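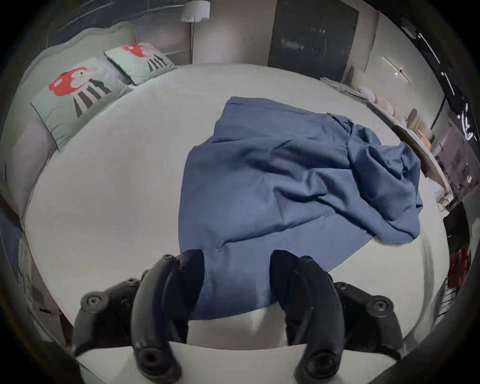

Figure 2. A blue garment on a bed with a white fitted sheet.

2. Where clothes wait

When we first sat down with households in Skodby and Natlow, we had a fairly tidy idea of how clothes move through a home. They are worn, they go in the wash, they come off the line, and somebody puts them away. Most of the writing on laundry follows much the same path, and we had drawn up our diary sheets to match it, with a box for each stop along the way. It took only a few evenings of reading the returned sheets to see how badly the boxes suited the people filling them in. The margins were full of little notes. "On the chair." "Back on the bed, will see tomorrow." "Over the door, not dirty, not clean either." A mother of teenagers in Natlow had drawn an extra box of her own, labelled it "limbo", and used it more than any of ours.

We are grateful to her, and the present section is largely an attempt to take her box seriously. By waiting clothes we mean any garment that has left the drawer or the line and has not yet gone back into either the drawer or the wash. We do not mean dirty laundry that simply hasn't been dealt with, although the line between them is drawn quite differently from home to home, and sometimes between people who share a bedroom and have shared it for a very long time.

The diaries were kept in 2 rounds, the first in the warm months and the second in December, so that we could see how heavier clothing changed the picture. Together they gave us 1,340 usable entries. An entry was counted as usable if it named a garment and a place, however loosely. We kept "the blue one" and "his good shirt" but had to leave out entries such as "the usual", much as we would have liked to know what the usual was.

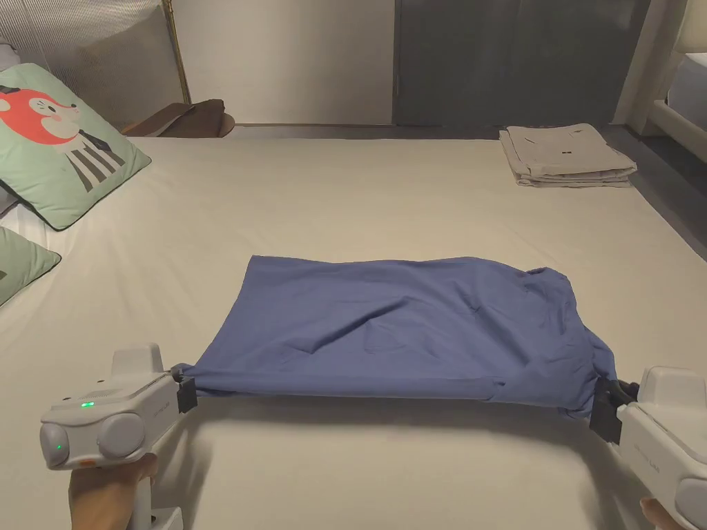 Mogens Østergaard
Senior Researcher, Household Practice and Textile Care

The bed came up in the diaries far more often than we had planned for. We had thought of it as furniture for sleeping and had not given it a line on the sheet at all, so people wrote it in by hand. In interviews they were quite happy to explain. A bed is at a decent height for the back, it is wide, and it is usually the largest clear flat surface in the home for most of the day. Kitchen tables are needed for meals and homework. Ironing boards live behind something else and are a nuisance to get out. A retired bus driver in Skodby told us he had folded his shirts on the bed since he was first married, and had never thought of it as a habit until we asked him what he would do without it.

There is also the matter of the clock, which many people raised without our asking. Clothes laid on a bed have to be moved before anyone can sleep there, and several of our participants said they put washing on the bed in the morning precisely so they would be forced to deal with it at night. Whether the plan worked is another question. The evening entries include a good number of garments shifted from the bed to the chair, and then, the following morning, from the chair back to the bed. We came to think of these as round trips. They are easy to smile at, and our participants smiled at them too, but each trip takes a bit of handling and usually adds a crease, and a garment that has made the journey a few times is often judged to need washing again even though nobody has worn it.

Shirts gave people the most trouble. Knitwear can be dropped over a chair and forgiven, and jeans seem to be forgiven almost anything, but a shirt with a collar and buttons shows how it has been treated. Participants spoke of smoothing them with the flat of the hand, doing up the top button so the collar would sit properly, and tugging at the hem. Few could say where they had learned it. When pressed they mentioned a parent, an aunt, or a first job in a shop. 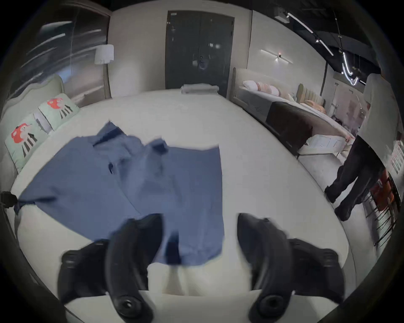 We asked everyone in the second round to show us, in their own time and in whatever room they liked, how they got a shirt ready to go back in the drawer. The methods were more varied than we had expected. Some worked with the shirt face down and brought the sleeves in behind, the way a shop does. Others folded it lengthwise first and then up from the bottom. A young man who had spent years on fishing boats rolled his, quite tightly, and was a little defensive about it until his partner admitted that his shirts came out better than hers.

What the methods shared was a moment of stopping to look. Nearly everyone paused once the shirt was flat, checked the collar and the cuffs, and made up their mind there and then whether it was fit to put away. We believe this pause matters a good deal for how often clothing gets washed. People who folded in the air, or over the back of a chair, skipped it more often, and they were also more inclined to tell us that they washed things "to be on the safe side".

An earlier survey by Frandsen had pointed in a similar direction, though it dealt mainly with towels and bed linen, and its author was careful not to carry the finding over to clothing. We share some of that caution. Our households volunteered, they enjoyed talking about their homes, and they may well be tidier than their neighbours. The Mevisico diary sheets also ask for the place before the condition of the garment, and that order may have coloured the answers.

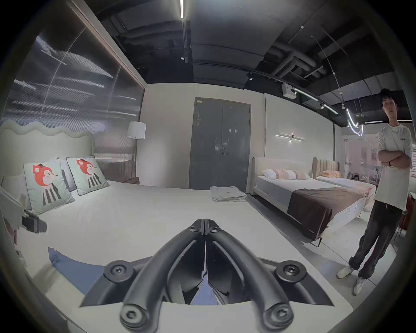
The 2 towns differed less than we had guessed. Natlow has smaller flats and wetter weather, and its diaries mention doors, radiators and shower rails as waiting places, where the Skodby diaries are more likely to mention a spare room. In both, though, the main bedroom carried most of the load. Households with a spare room did not have fewer waiting clothes in the main bedroom; they had waiting clothes in both, and the ones in the spare room tended to wait a good deal longer. A couple in Skodby found a cardigan in theirs during the study that they had each believed was lost.

Age made some difference to the words people used, and rather less to what they did. Older participants spoke of airing a garment, and meant by it a proper step with a purpose. Younger ones described the very same thing, a jumper left overnight by an open window, as not having got around to it. We would encourage anyone planning similar work to ask about the action first and let people choose their own name for it afterward, as our original wording made careful habits sound like neglect and may have cost us some entries in the first round.

The question of who does the moving is taken up in the next section, along with the interviews in which members of the same household were asked separately about the same chair.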